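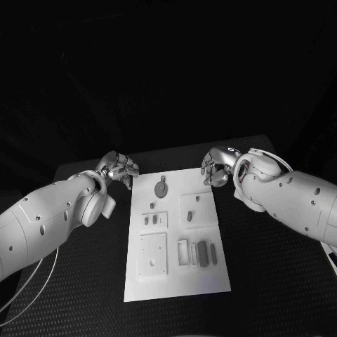 Prerkthorpe Wheel of the Year Altar Calendar

From the Elell workshop in Rimgate

We started making this calendar for ourselves, years ago, when we got tired of penciling the solstices and equinoxes into the margins of a calendar that had come free from the feed store. Friends saw it hanging by our back door and asked for one, and then their friends asked, and by now the Prerkthorpe takes up most of our spring. If you've been looking for a perpetual calendar that follows the seasons and the moon, and that you won't have to throw out every winter, we think you'll be happy with it.

The Prerkthorpe is a round wall piece made in cherry, with an outer ring for the eight festivals and an inner ring for the phases of the moon. Each ring turns by hand. You set the outer one by the date and the inner one by whatever the moon is doing that night, and then you leave it be until tomorrow, or until you remember (we forget too, and it takes only a moment to catch up). A small brass pointer at the top marks where you are. There's no battery and nothing to plug in.

The festivals are Yule, Imbolc, Ostara, Beltane, Litha, Lammas, Mabon and Samhain. We know that plenty of people use other names, or keep only a few of these, or keep them on the nearest weekend when the family can get together. So the names are carved on little removable tiles, and you can ask for blank ones, or for your own wording, when you order. We've carved tiles in Welsh, Irish and Lithuanian, and one full set that was all the birthdays in one household, which we thought was lovely.

A word on dates. The solstices and equinoxes wander a little from year to year, and the true midpoints between them, which some people prefer for the cross quarter days, often fall several days away from the traditional dates. The Prerkthorpe has a narrow groove beside each festival where you can slide a peg to the day you've settled on. A printed table comes in the box with the astronomical times for the coming years, given in Universal Time, and a short note on how to change them to your own time zone. Please do read the note! The commonest letter we get is from somebody whose solstice seems to be on the wrong day, and nearly always it's the time zone.

Southern Hemisphere households can have the outer ring carved the other way around, with Yule in June and Litha in December. There's no extra charge for this, but do tell us when you order, as we can't swap the ring once it's fitted.

Size and weight

The small one weighs 1240 grams and the large one 3279 grams, both without the box. The large one really does want a proper screw into a stud. The small one is fine on a good picture hook, and it also sits nicely on a shelf or altar using the stand, which is included. The large one has no stand.

Finish and care

We rub every calendar with 2 coats of Frade, the linseed and beeswax finish we mix here and also sell by the tin. It will darken with the years, as cherry does, especially in a sunny room. Dust it with a dry cloth and give it a thin coat of Frade each April, or whenever it begins to look thirsty. Please keep candles well below it or off to the side – we have repaired a few scorched Mabons and they are never quite the same afterward.

If the rings get stiff in damp weather, don't force them. Bring the calendar somewhere dry for a few days and they should loosen. A bit of plain candle wax on the back edge helps as well.

What comes in the box

The calendar with both rings fitted
Eight carved festival tiles, plus two blanks
Eight pegs and a spare
The table of dates and the time zone note
Shelf stand (small size only)
A sample tin of Frade

Ordering and waiting

We make roughly 70 of these a year, in batches, and they do sell out ahead of Yule. If the size you want is shown as unavailable, leave your email on the waiting list and we'll write when the next batch is ready. Custom tiles add a couple of weeks. You're welcome to pick up your order from the workshop in Rimgate, though please write first so that we're sure to be in.

If your calendar arrives damaged, send us a picture and keep the packing, and we'll put it right. Calendars with standard tiles can be returned within a month. We can't take back custom tiles, so check your spelling carefully before you send it – we carve exactly what you type.

Page updated 6/22/19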